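Leave the washing machine door open, for goodness' sake

My mother shut hers. She shut it the second the last sock was out, with a good firm clunk, and then she wiped the top down and put the fabric softener back on it like an ornament. I did the same for years because that's what you did, and for years my tea towels smelt faintly of pond.

So I am a convert, and you know what converts are like. Door open! All the time, between every wash, day and night, 365 days of the year (I'll let you off if you've got the in-laws squeezing past it to get to the loo). I feel more strongly about this than I do about most of what's in the news, and I've lost a perfectly good evening to arguing about it at Philomena Quansah's, over her own pudding, which was a plum one and very nice.

Her side of it is the tidy side, and I do see it. An open door sticks out. It's ugly, it catches your hip, and in a kitchen like hers you can't open the cutlery drawer without doing a sort of dance. We had the same trouble when we lived on Irnholm Road, where the machine was in the hallway and you met the door with your shin every time you came in with shopping. I'd still take the bruise. A drum with the door shut on it is a cupboard full of damp air, and the rubber seal is where it all collects. Go and run a finger round the inside fold of yours. Go on, I'll wait. Mine once gave up a hairgrip, half a dog biscuit and some grey stuff I didn't investigate any further.

What gets me is how much we spend on not opening a door. There's a whole shelf in our supermarket of tablets and powders and little scented beads, all promising a fresh machine, and I've bought most of them. The beads were the worst - I just had pond with lavender in it. Then there's the 60 degree wash, which I do believe in, once a month with old towels and nothing fancy. But it won't do you much good if you slam the thing shut straight after and walk off.

And while I'm at it, the filter. People who would never dream of leaving the fluff in a tumble dryer have owned a washing machine for 6 years without once looking behind that little round cover at the bottom. Put a baking tray under it first, and an old towel under the baking tray. You'll thank me.

I've come to quite like the look of an open one, too. You get the big glass bowl of the door, the shine of the drum with all its tiny holes, the thick grey ring of rubber. It looks like something that's having a breather between jobs.

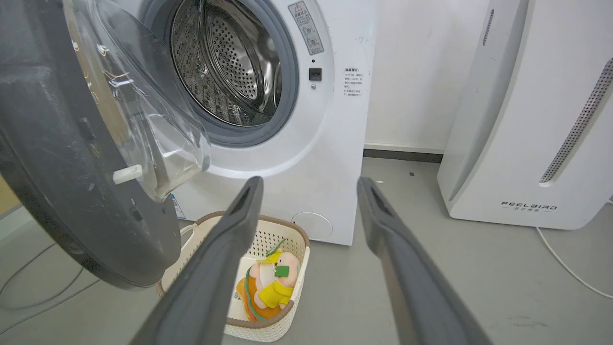

Mirjam Hendriks wrote in after I grumbled about this last May, and she wasn't having it: All very well if you haven't got a cat. Ours goes straight in for a nap, and a toddler would do the same. I dry the seal with a flannel, pull the drawer out and leave the door resting on the latch, just a crack. No smell, and I can sleep at night.

Well, she's got me there, and I've thought about it a good deal. If you've got small creatures of either sort then a crack it is, and look inside before every single wash whatever you do with the door. I'll give her the flannel as well. I've started doing it myself, with an old one that hangs on the side of the sink and that my husband has been told, twice now, is not for his face.

Philomena still shuts hers.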